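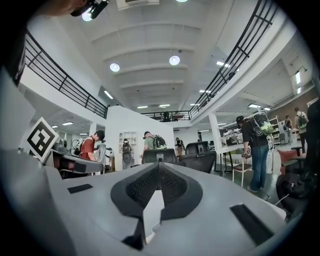
Two units ran for a full month on the original pads at Murkley, according to Yakubu, before the left one began dropping tracking on fast wrist turns, and the fault was a loose marker cube with nothing wrong in the camera.

That matches most of the units returned to us. The notes below cover setup and routine care of the Clurov G2 hand-held gripper pair. They apply to units with the one-piece gray body. Last revised May 24, 2024.

Before first use

Charge the backpack unit fully. Connect the left gripper first, then the right, and wait for both to register before moving either one. If the order is reversed the sides will be swapped in the log. Route each cable along the underside of the gripper and leave enough slack for a full arm reach. A cable pulled tight at the wrist will work its connector out within a shift.

Open and close each gripper fully 8 times. Travel should be smooth and equal on both sides. Stiffness near the closed position usually means the finger screws are over-tightened.

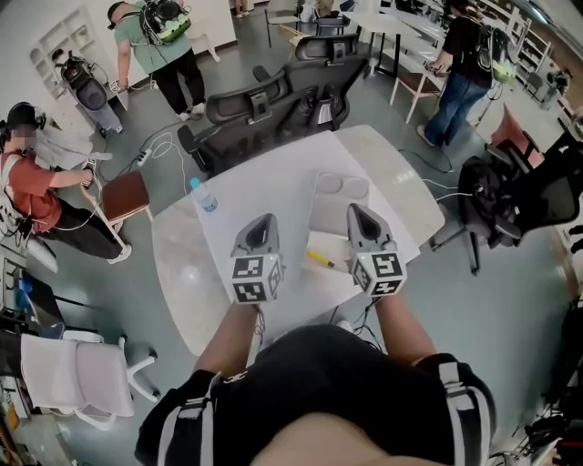
Calibrate seated, with both elbows clear of the table. Hold the grippers level and still until the tone sounds, then turn each one slowly through its range. Keep the marker faces uncovered by fingers or sleeves. Calibration has to be repeated after any change of finger, pad or marker - a restart of the backpack unit does not require it.

Weekly care

Wipe the lens with a dry microfiber cloth. Do not use alcohol on the lens or the printed markers. Check the four corners of each marker for lifting. A lifted corner can't be glued back down flat, so replace the whole face.

Check the fingers for whitening at the root, which is the first sign of fatigue. Replace them as a pair.

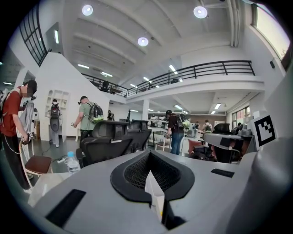 Finger screws are tightened by hand with the short key supplied, to the point where the key starts to flex. Thread lock is not used here. The body screws do take it, and should be left alone unless the housing has to come off.

Tracking faults

Intermittent loss on one side: check the cube mount, then the cable, then the lens. Loss on both sides at once: check the backpack unit.
Constant offset: recalibrate. If the offset returns, send the gripper in.

Spares

Finger pair, part 19. Marker face set, Bollel print, matte only. Cable, 275 cm, straight connector.

Orders received by the end of June ship with the older pad type, which fits all units.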